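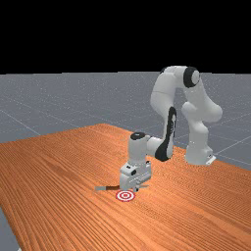
Notes on Keeping a Household Recipe Book

10 December 2025

It has been the practice of this blog to address one domestic subject at length each winter. The present entry concerns the family recipe book, its upkeep, and the rules by which ours has been revised during the past year.

The book was begun by my aunt, Yeshi Tamiru, shortly after she moved to Lestmont. She wrote in pencil, on ruled paper, and gave quantities by the cup she happened to own. That cup was lost in a move. A good part of the revision has therefore consisted of establishing how much it held. After several trials with her flatbread, which is unforgiving in the matter of water, I settled on a figure slightly below the standard measure and have noted it inside the front cover.

At the time of the last full reading, in June, the book contained 143 recipes. Of these, 13 were duplicates under different names. The lentil stew appears once as "Tuesday pot," once as "Liya's lentils," and once with no title at all. Liya Dinsa, my cousin, has asked that her name be kept, and the request has been granted. The other two versions have been moved to the back with a note of their differences, which are confined to the onions.

The following rules are now in force.

Recipes are to be entered only after they have been cooked twice in this kitchen. A dish admired at a restaurant or in another person's home may be recorded on a loose card in the meantime.

The source is to be stated by name. "From a friend" will no longer be accepted. Hertta Vainio gave us the cardamom buns, and the page now says so, along with her instruction that the dough should rest overnight.

Corrections are to be made in ink beside the original entry. Nothing written by my aunt is to be erased, including her remark on the plum preserves, which the family has agreed to leave uninterpreted.

Oven temperatures are to be given in Fahrenheit. Where the original gives only "hot" or "middling," the reader should consult the table on the last page. 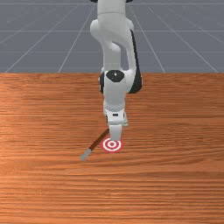 Some correspondence has been received on the question of typing the book. Ashwin Pisharody wrote to recommend it, having typed his grandmother's collection over one summer, and kindly offered his template. I have considered the proposal and decided to type the index only. The pages themselves carry information that does not survive typing. The heaviest stains mark the dishes that were made most often, and on the evidence of the paper the chicken with berbere was prepared nearly every week.

The index is arranged by main ingredient and then by season. Eyerusalem Derese, who has borrowed the book more than anyone, preferred an arrangement by the time each dish requires. Her suggestion has been partly adopted: recipes that can be served within the hour carry a small circle beside the title. There are fewer of them than I had supposed.

Pages 60 through 64 remain out of order and will be dealt with after the holidays. Anyone holding loose cards belonging to the book is asked to return them by mail or in person, with the writing side protected.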